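Workshop Tips: Cable and Frame Notes for a Two-Arm Bench Cell

These notes cover the small jobs on a home-built cell with two arms on a shared front rail. They assume the arms already move and the controller is set up. Most of the lost time on our build went into cables, rail alignment and fasteners, so that is what the page deals with.

Front rail

Mount both arms on one length of aluminum profile. Two separate pieces will drift apart when the bench is moved, and every stored position on one side then has to be taught again. Bolt the rail down at the ends first, then the middle, and check it with a straightedge before final torque. Wipe the grooves clean before inserting T-nuts. Swarf left over from cutting will hold a nut slightly crooked and it will feel tight when it isn't.

Mark the position of each base on the rail with a scribed line. Tape markers creep.

Cable runs

Run the cable along the outside of the link and fix it with ties through the holes in the link wall. Leave a free loop at the wrist. To size the loop, turn the wrist by hand to both end stops with the power off, find the position that takes the most cable, and add 2 inches. Too much slack is also a fault — a long loop catches on anything hanging nearby.

Snug the ties, then back off one click if the tie type allows it. A tie pulled hard into the jacket will break the conductor inside long before the jacket shows a mark. Trim the tails flush with side cutters. Scissors leave a sharp stub that cuts fabric and fingers.

Use one jacket color for all arm cables and a different one for mains. Label both ends of every cable before it goes in. Dörte Lenz uses printed heat-shrink from Kováčik; masking tape under clear tape has held up just as well on my side.
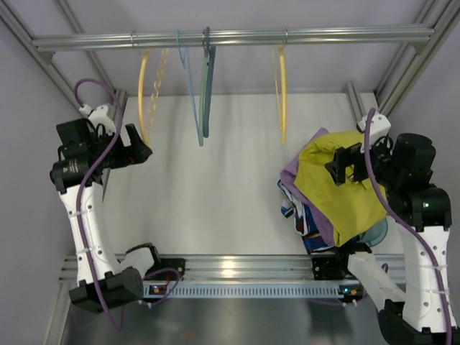
Strain relief belongs at the base, ahead of the connector. Clamp the cable to the rail or to a bracket, leave a short drip-shaped sag, then plug in. Pull gently on the cable above the clamp. If the connector moves at all, redo the clamp.

Hanging rail

For garment work, an overhead profile between the upper corners is enough. Check for sag with a string line after loading it. Stop the hooks from sliding with small clips on either side, and set the spacing wide enough that the gripper can enter from the front without touching the next hanger. Thin plastic hangers swing for several seconds after contact. Program a pause, or approach slower. Slower was better in our case.

Test with old clothes in plain, strong colors. Avoid buttons and drawstrings until the grip routine is stable.

Gripper fingers

Clean the contact faces with isopropyl alcohol when lint builds up. Check finger screws every 29 hours of running time for the first month, then at longer intervals. Medium-strength threadlocker on metal into metal only. It attacks some plastics, and printed brackets can crack at the boss. For those, use a nylon-insert nut.

If a finger slips on knit fabric, add a thin rubber pad before raising the motor current. Higher current mostly gives you a warm motor.

Walls and light

Matte panels in a pale color cut down on glare and hard shadows. Bare metal under or in front of the table will reflect the overhead lamp, so check for hot spots before fixing the lamp position. A Zedudlow LED strip behind a diffuser is what we settled on in February.

Fault log

Keep a written log. Čestmír Jelínek started ours on a clipboard, and after around 1,000 cycles it held 13 stops. Most were loose connectors at the base. Enter the time, which arm, what it was holding and what was changed afterward. Change one item per entry.

Cut power at the main switch before reaching into the cell. A paused arm can still drop when its torque is released.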